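Minutes of the June meeting, Eltden Tenants' Association

Meeting opened at 7:05 p.m. in the ground floor lounge. Gwion Bellis in the chair. Apologies were read and the minutes of the last meeting were accepted with one correction: the bike shed key deposit is per household, not per bike.

## 1. Stairwell painting

The landlord's office has confirmed that the north stairwell will be painted this summer. The color has not been decided. Residents on the top floors asked for notice before work starts so that strollers and shoe racks can be moved. Gwion will write to the office and ask for the notice to go up in the lobby as well as by email.

## 2. Shared household items

The lending list has grown since the spring and now stands at 19 items. The carpet cleaner is still the one people ask for most. Two residents said it had been returned with a full tank, and everyone is reminded to empty it before bringing it back.

An offer of a white plastic appliance with a domed lid was put to the meeting. Members asked whether it would fit in the lounge cupboard. Agreed to measure the shelf first and decide next time.
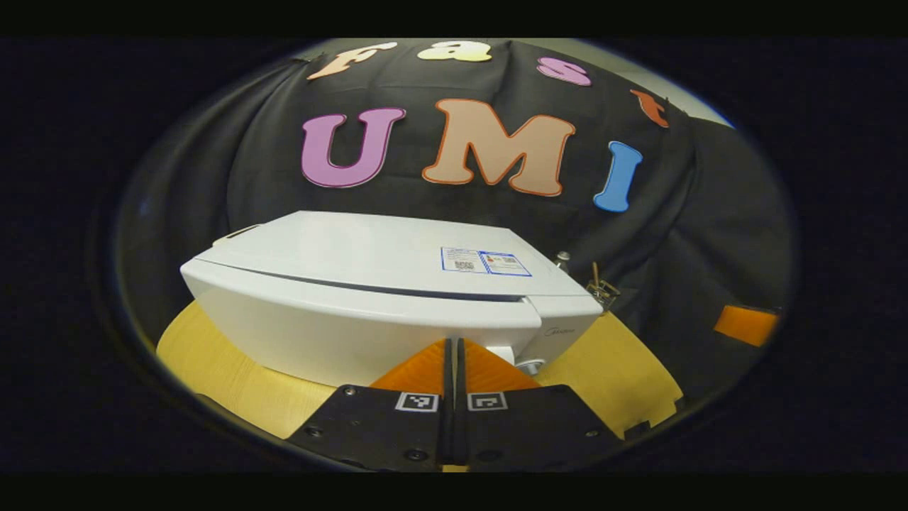
## 3. Courtyard and planters

Bids were received from Rivau and Zovix for replacing the rotten planter boards. Zovix came in lower but did not include removal of the old soil. After some discussion the meeting voted to set a limit of $500 and go back to both firms for a price on the full job.

The hose at the Trevor Street end leaks at the tap. It has been reported twice – no reply yet. Gwion to call the office.

## 4. Laundry room hours

A request was made to keep the laundry room open until 11 p.m. The residents directly above were against it. A trial was suggested, with the dryers off at 10 p.m. and the washers left as they are now. Carried, with 2 votes against.

## 5. Other business

- The lobby noticeboard needs new pins.
- Packages left under the stairs are blocking the meter cupboard. Please collect them the same day.
- The summer cookout was raised but left for the next meeting.

Meeting closed at 8:20 p.m.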